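About Plidholm

Plidholm is an archive and reference service for recorded rap music. We catalog mixtapes, singles, posse cuts, freestyle sessions and radio appearances, and we supply the resulting data to libraries, reissue labels, radio stations and writers. The catalog covers releases from small and mid-sized labels as well as material that was sold by hand or posted free and never had a label.

The catalog currently holds 2,844 releases. Each one has been checked against a physical copy or an original file. Entries taken only from secondary lists are kept in a separate holding table and do not appear in search results.

What a record contains

A standard Plidholm record has 26 fields. The first group covers identification: title, alternate titles, performing artists in billed order, release format, catalog number if one exists, and the matrix or file checksum. The second group covers credits: writers, producers, mix and mastering engineers, scratches, additional vocals, and the studio. The third group covers content: track lengths, verse order, sample sources where documented, and version notes.

Verse order is the field we are asked about most. On a track with six or seven performers, the printed credit often follows billing and the recording does not. We log the order heard on the recording, with a start time for each verse. If two versions of the track have different verse orders, each version has its own entry and the two are linked.

Group membership is stored by date. A rapper who joined a crew after its first tape is not shown as a member on that tape. Solo names, group names and former names are held as separate identities under one person number, so a search on any of them returns the full set.

How we verify credits

Two catalogers enter each release independently. The entries are compared by software, and any field that differs is sent to an editor. The editor can accept one reading, request a new listen, or mark the field as unresolved. Unresolved fields stay visible to users with a plain note stating what is in dispute.

We accept four kinds of evidence for a credit: printed notes, embedded file data, a signed session sheet, and a written statement from a person who took part. Statements made in interviews are logged as supporting evidence only. Voice identification by ear is never used alone.

Sample sources follow a stricter rule. We list a sample when it has been cleared and credited, or when the producer has confirmed it to us in writing and agreed to its listing. We do not publish guesses, and we do not confirm or deny sources on request.

Transfers and storage

Our transfer room in Tradcombe handles cassette, vinyl, DAT and CD-R. Cassettes are the largest share of the work. Azimuth is set by hand for every side, and tapes are transferred flat, with no noise reduction applied at capture. If the original was encoded with noise reduction, decoding is done on a copy and documented in the transfer log.

Audio is captured at 24-bit, 96 kHz. CD-R material is extracted at its native rate with error logging switched on. We read each disc twice and compare the results. Discs that fail both reads are set aside for a second drive with different optics before they are marked as damaged.

Masters are kept in three copies at two locations. Checksums are run every October, and a file that fails is replaced from another copy and reported in the yearly log. The room can process 16 cassettes per working day. Loans from outside owners are limited to 300 items per batch, and larger collections are scheduled in stages.

Services

Catalog access. Read-only search is open to everyone. Bulk data is available by subscription, delivered as CSV or through the Fumthorpe interface, our in-house query tool. Fumthorpe supports lookup by person number, release, verse, studio and date range.

Credit research. Labels preparing a reissue can order a credit report on a single release or a full discography. A report lists each credit, the evidence behind it, and any open conflict between sources.

Transfer work. We transfer tapes and discs for artists, DJs, estates and institutions. Owners keep all rights in their recordings. A copy is added to the archive only if the owner signs the deposit form, and the deposit form can be limited to closed storage.

Corrections. Any user may submit a correction. Please include the record number, the field, the proposed reading and a scan or file that supports it. Corrections without evidence are kept on file but not applied.

What we do not do

Plidholm does not sell, stream or license music. We do not appraise collections. We do not host lyrics, apart from short quotations used to tell versions apart. Reviews and ratings are outside the catalog and there is no field for them.

History

Plidholm started as a spreadsheet kept by Capucine Marchal while she was working as a mastering engineer. The first entries were mixtapes whose sleeve credits did not match the audio. The spreadsheet was moved to a database when the number of linked identities became too large to manage by hand. The tape collection of Besson, a record shop that had closed its counter, was the first outside deposit. It is still listed under its own shelf code, BES, and its original price stickers have been left in place.

The Tradcombe room opened later, with two cassette decks and one turntable. The second pair of decks was added after the Besson transfers were finished. Marchal remains director and edits all disputed verse-order entries.

Contact and visits

Research visits are by appointment. Please send a list of record numbers in advance, as original media is not kept in the reading area. Visitors may use their own headphones. Phones and recorders are left at the desk during listening sessions.

Packages should be sent only after a batch number has been issued. Tapes should be packed upright, in cases, with no loose magnets or speakers in the same box.

Page last revised May 18, 2025.

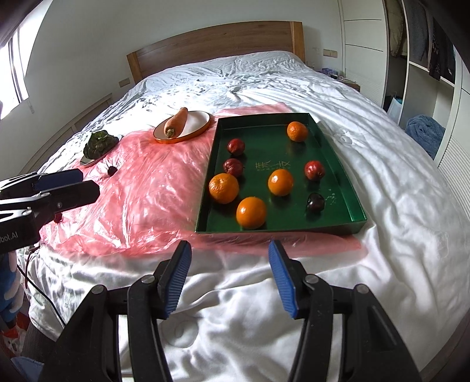

Oranges and dark red fruit on a green tray.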